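Setting Up Your Oneo Home Scale and Weight Log
Filed under: Weight & Nutrition > Device Guides > Getting Started

14 comments | Share | Print

Section 3. First weigh-in and daily logging

Read this section after you have put the batteries in and paired the scale with the Planomine app. If the scale does not show up in the app yet, go back to Section 2.

Before you start

The scale gives a weight reading on any firm floor. Carpet and thick mats let the feet sink, and the number will come out low or change from one try to the next. Tile, sealed concrete and hardwood are all fine. Pick one spot and keep using it.

CAUTION: Do not use the body composition feature if you have a pacemaker or any other implanted electronic device. Turn it off under Settings > Measurements before anyone steps on. Weight-only mode sends no current through the feet.

CAUTION: The glass top is slippery when wet. Dry your feet first.

Set your profile

1. Open the app and tap Profile.
2. Enter your height, birth year and sex. Height has to be right for the BMI figure to mean anything.
3. Choose pounds or kilograms. The unit on the scale display changes the next time it wakes.
4. If your clinic gave you a program code, type it under Care Team. Patients of the Clarbridge weight clinic use code 529.
5. Tap Save.

Take the first reading

1. Press the scale with one foot and let go. Wait for 0.0.
2. Step on with bare feet, one on each side, and stand still.
3. Stay on until the number blinks 3 times.
4. Step off. The reading goes to the app if your phone is within 22 feet.

If the phone is out of range, the scale stores the reading and sends it later. It holds nearly 900 readings across all users, after which the oldest are written over.

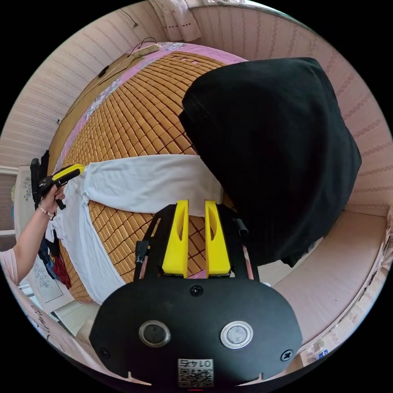

A reader using the name Ormsby wrote in to say that the morning number was always lower than the evening one, sometimes by three pounds, and asked which of the two should go to the clinic. Send the morning one. Food, fluids and salt all move your weight during the day, and a change of that size overnight says very little about body fat.

Set a daily reminder

1. Tap Log, then Reminders.
2. Set a time soon after you get up — 6:30 a.m. is the default.
3. Weigh after using the bathroom and before breakfast, in the same amount of clothing each day.

Note: Missing a day does no harm. Leave it blank. Do not type in a guess, as the weekly average will treat it as a real reading.

Reading the trend line

The dots on the chart are single readings. The line through them is a seven-day average, and that is the part your care team looks at. It takes a full week of readings to appear. After surgery, or after a change in medicine, the line may drop quickly and then go flat for a while. Call your clinic if you are losing weight faster than the range on your discharge sheet, or if you feel faint or can't keep fluids down. The app does not send alerts to your clinic.

More than one person

The scale can tell up to eight users apart by weight. When two people are close in weight, the app asks whose reading it is. Tap the right name. Readings left unassigned stay in the Unsorted folder until someone moves or deletes them.

Guest mode keeps nothing. Use it for visitors and for children, and talk to a pediatrician before tracking a child's weight at home.

Related guides
Section 2: Pairing the Scale With Planomine
Section 4: Sharing Your Log With a Care Team
Error Codes and What They Mean
Cleaning and Battery Care
Food Diary Basics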